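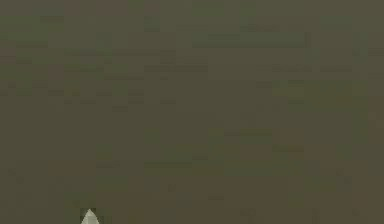

Last week we moved joints one at a time with the sliders and most of you hated it, so I'm happy to say that's behind us. From today you'll be showing the arm what to do yourselves, with the hand controller, and the recorder will keep everything you do. The first thing I want you to get used to is how little the close view gives you. You get a mottled olive-brown surface and the pale tip of one finger poking up at the bottom, and from that you're meant to judge how far away you are! I still find it hard, and I've been doing this for years. My advice is to watch the finger tip against the blotches while you move very slowly, and to check another view before you trust your own eyes.

## Two ways of showing

There are two main ways to give a robot a demonstration, and you'll meet both on this course.

**By hand.** You take hold of the real arm and push it through the job. It's lovely for feel (you know at once when you've bumped something) but your own body gets in the way of the cameras, and heavy arms are tiring. We'll do this in the second half of term on the bench in Daly.

**By remote control.** You hold a controller, the arm copies you, and you see only what its cameras see. That's today, all in simulation. Gilles Perrin wrote the room files for us and has asked me to pass on that you should load them from the Jasitz folder – please don't make your own copies, they drift apart and then nobody's recordings match.

I used to teach these the other way round, hand first. People got very good at pushing an arm about and then fell to pieces when they had to look through its cameras, so I swapped them.

## Finding your bearings
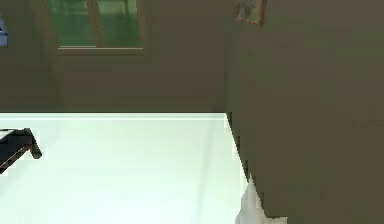 *Room model and render: Gilles Perrin, Rurninbridge*

When you start a session, don't touch the grip button. Look first. Find the line where the wall meets the floor and one thing you'd know again, such as the window with the green glass, and keep those in mind as you turn. Large plain surfaces close to you are the real nuisance. They can fill half the view and tell you next to nothing about depth, so back off a little until you've got an edge to work from.

Then do the following:

1. Press **reset** and wait for the tone.
2. Squeeze the clutch and move your hand a little. If the arm goes the wrong way, let go and re-centre.
3. Start recording.
4. Do the task in one go, at a steady pace.
5. Stop recording and mark it *keep* or *bin*.

About step 4. A pause of a second while you make up your mind looks, to the learner, just like part of the job. Dela Quaye trained on our September set, 371 recordings, and her arm would stop dead above the object and hang there, exactly as the class had done. So plan your move before you press record, and if you dither, bin it. I bin loads of mine.

## Picking up small things

For the bedroom task, choose one object and say out loud where your fingers will close. A cushion forgives almost anything. Sunglasses don't, and a narrow-necked bottle will tip if you come in from the side too quickly, so try it from above as well and see which you prefer.

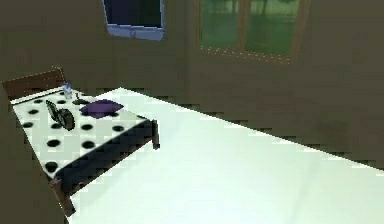
Vary your starting position too. If every recording begins in the same spot, the arm learns one path and gets lost the moment you nudge it – I'd like you to shift the start each time, even if only by a hand's width. Don't vary the *way* you grasp, though, at least not this week. Two people sharing a set with two different grasps can leave the learner aiming at the gap between them.

## For next time

Each pair should hand in 12 kept recordings, plus a short note (half a page is plenty) on the ones you threw away and why. Put them in the Altgate share under your pair number. If the upload sticks, leave it running and come and find me.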